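Flundier to end paper tickets on the island ferry in December

Passengers on the Flundier ferry will need a phone ticket or a reloadable card to board from December, the company said at a public meeting in the harbor hall. Paper tickets bought before the change can be used until they run out.

The ferry runs between the mainland dock and Voß Island. It carries commuters, school students and delivery vans all year, and a much larger number of day visitors in summer. Flundier has sold the same tear-off paper tickets since it took over the route, and the machine that prints them is no longer made.

"We have bought parts from two other ferry lines that got rid of theirs, and we are down to the last box," said Mareike Eichhorn, operations manager at Flundier. "When the cutter blade goes, the dock office has to write tickets by hand. We had that twice last summer and the boat left late both times."

The new system is supplied by Skuviser, which already handles tickets for the county buses. Riders can buy a single trip, a day return or a book of 20 trips in the app and show the code at the gate. The card works the same way and can be topped up with cash at the dock office, at the island grocery store and on board. It costs nothing for island residents. Visitors pay a deposit, returned when they hand the card back.

Fares are not changing this year, Eichhorn said. Children under six will still ride free and will not need a card of their own. The bicycle charge stays as it is, and vans will go on being booked by phone through the freight desk.

Most of the questions at the meeting were about older passengers and about the signal on the island side, where the dock sits under the bluff and calls often drop. Flundier sent a survey to every household on Voß Island over the winter and got 338 replies. Many of those who wrote back said they would rather have the card than the app, and that result is why the card was added to the plan, the company said.

Elfriede Wallner, who has lived on the island for most of her life and takes the early boat to a part-time job in town, said she was not against the change but wanted the office hours looked at.

"The office opens after the first boat has gone," she said. "If my card is empty at that hour I can pay on board, fine. But then the deckhand is doing sums with one hand and holding a rope with the other. Open the window 20 minutes earlier and it's solved."

Eichhorn said the company would look at the hours before the fall timetable is printed. She also said that crews will not leave anyone on the dock over a ticket. A passenger whose card fails or whose phone has no charge can give a name and pay at the other end.

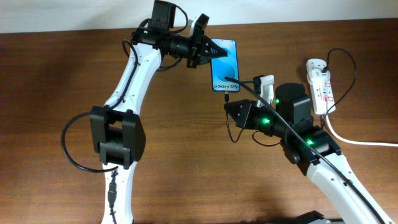
Tickets can be downloaded ahead of time, so a signal is not needed at the gate. The code stays on the phone for the rest of the day once it has been opened. Families and groups can keep all their tickets on one phone, but everyone on it has to board together.

Work at the docks starts in the fall. The mainland side gets new gates and a wider ramp with a handrail on both sides — something wheelchair users have asked for since the last rebuild. The contractor is Cavar, a local firm that also repaired the breakwater. The ferry will keep to its normal timetable during the work, although the small parking lot beside the ramp will be closed for 18 days. Drivers should use the upper lot and allow time for the walk down.

On the island side the waiting room will be painted and given outlets and a bench along the back wall. The old ticket window stays open for cards, lost property and freight papers.

Students who travel on a school pass will receive their cards through the school office. Anyone else on the island can pick one up at the grocery store or the mainland dock with proof of address. Flundier plans to have staff at the store for the first week to help people set up the app and to answer questions about leftover paper tickets, which can also be traded in there for credit on a card.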